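Lakley Benefits Portal
Help desk > Tickets > Family payments

Childcare allowance paid for one child instead of two
Status: Resolved
Opened by: Ourania Stergiou
Handled by: Markos Zacharopoulos, Gaétan Bergeron
Area: Monthly award calculation

Reported problem

My August award came through for one child only. I have two, and both were on the claim when it was approved in the spring. The letter still lists both names, but the payment breakdown on the portal has a single line. I have tried signing out and back in, and I have tried a different browser. The change of circumstances form won't let me add my son again, it says "this person is already on your claim".

First reply (Markos Zacharopoulos)

Thank you for the screenshots. Please don't send another change of circumstances form for now, as a second one puts the first on hold. I can see both children on the household record. The younger one has a blank in the "counts towards award" field, and the calculation skips anyone with a blank there. I have not changed it by hand, because the overnight run would overwrite it.

Could you tell us if you have changed childcare provider since April?

Customer reply

Yes. He moved from Rireder Nursery to a childminder in July. I reported it the same week and had a confirmation email. 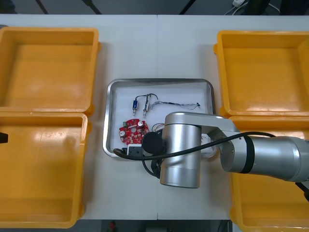
What we found

The provider change was received and accepted. The old provider was closed on the record, but the new one was never linked to the child. The childminder's registration number had been typed with a space in the middle, and the Tranell import dropped the line without raising an error. With no provider attached, the field went blank.

Gaétan Bergeron ran a search for the same pattern and found 23 other claims. Those have been moved to a separate ticket and the families will be written to.

Steps taken

1. Removed the space from the registration number and saved the provider record again.
2. Linked the provider to the child from the July start date.
3. Left the claim alone for the Sunday overnight run.
4. Checked the award on Monday morning. Two lines showing, both at the correct rate.
5. Raised a back payment for the missing weeks. Please allow up to 60 hours for it to show on the portal.

Customer reply

Both lines are there now. The back payment isn't showing yet. Will this affect my yearly review?

Closing note (Markos Zacharopoulos)

No, the review uses the corrected figures. The back payment left us this morning and will appear as a separate entry marked "adjustment". If the amount looks wrong, reply here and the ticket will reopen.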